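Keep the Branch Library Open in the Evening

Jurham council wants to shut the Trekstead library at 5 each day from June. The saving is small, and the people who lose by it are the ones who work.

I have used the branch for years, mostly after tea. At that hour it is full of people who cannot come at any other time: shift staff from the Plaltville depot, parents with older children, students who share a bedroom and need a table. The council's own paper says evening visits are low. It counts books stamped out. A teenager who revises for two hours and borrows nothing does not appear in it at all.

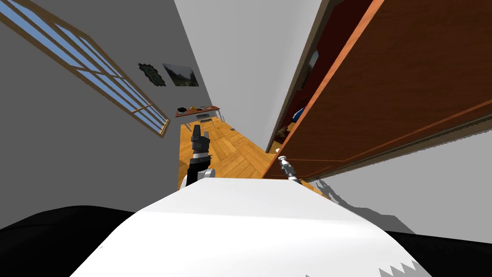

We are told that readers can go to the main library in Jurham instead. The bus takes 47 minutes from the Sisay estate and the last one back leaves before eight. Few people will do that on a wet night to return a novel.

There is a case for cuts. Money is short and I would sooner lose library hours than home care. But the council could close on three quiet mornings and keep the evenings as they are – the staff hours would come out much the same. That option was left out of the paper and no reason was given. 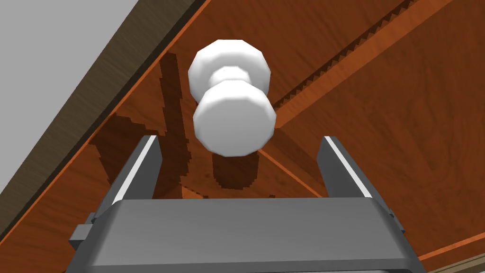

Opening hours decide who a service is for. A library that keeps office hours suits people who are free in office hours, and they already have the rest of the day to use it. Councillors should send the plan back and ask for the morning figures before they vote.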